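About Nutel

Reading time: 2 min

Hi! I'm Banafsheh Mirzaei, and I run Nutel, a small site about music charts and the records that climb up and fall off them. If you've ever argued in a parked car over which single peaked higher, you're among friends.

I grew up in Ridetdale, where the local station read out its own chart every week, and I wrote it down in school notebooks. My mother thought I was doing homework. I still have most of those notebooks (the one from the summer I turned 12 went through the wash) and they're the reason the site exists. I started typing them up one June, put them online so my cousin could see them, and strangers began writing in to correct my spelling of band names. Fair enough!

These days it's two of us. Ladan Rezaei joined after sending me a very long email about a B-side I'd listed as an A-side. She was right, so I asked her to stay. Ladan does the album pages and the year-end lists, and I do singles, debuts and anything with a strange chart run – the songs that drop out, vanish for months and then sneak back in at the bottom. Those are my favorites by a mile.

We've got 3,000 chart pages up now, and we add more when we can get hold of the old printed sheets. Readers in Susberg have been especially good about mailing us theirs. If you've got a stack in a closet, please write before you toss it. We scan everything and send it back, and we pay the postage both ways.

We don't do scores out of ten, and we don't take money to write about a record. The site's costs are covered by reader subscriptions and by Farahani, the little record store that has its ad in our sidebar.

Want to get in touch? Use the contact form and tell us which chart and which week you're asking about, it saves a lot of back and forth.

14 comments | 52 shares

Recent on Nutel
Six singles that re-entered the chart after a year away
How we count a double A-side
The Ridetdale chart, week by week
Reader mail: the Susberg sheets
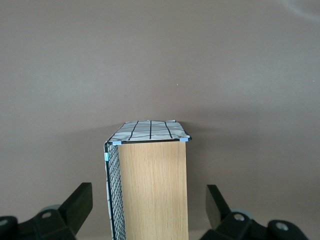

Our chart sheets get filed by year first and then by station, and Ladan and I have had long talks about whether that's the right way around. I won, for now. New arrivals are kept apart until one of us has checked the dates, because a sheet with no year on it can send you down the wrong road for an entire evening. I'd love to keep them all in something upright with a pale oak look like this box, taller than it is wide, with the fine grain running up the front. I'd even paint my office that same dusty mauve to go with it. For the time being it's cardboard and a fat marker, and the undated sheets go at the back.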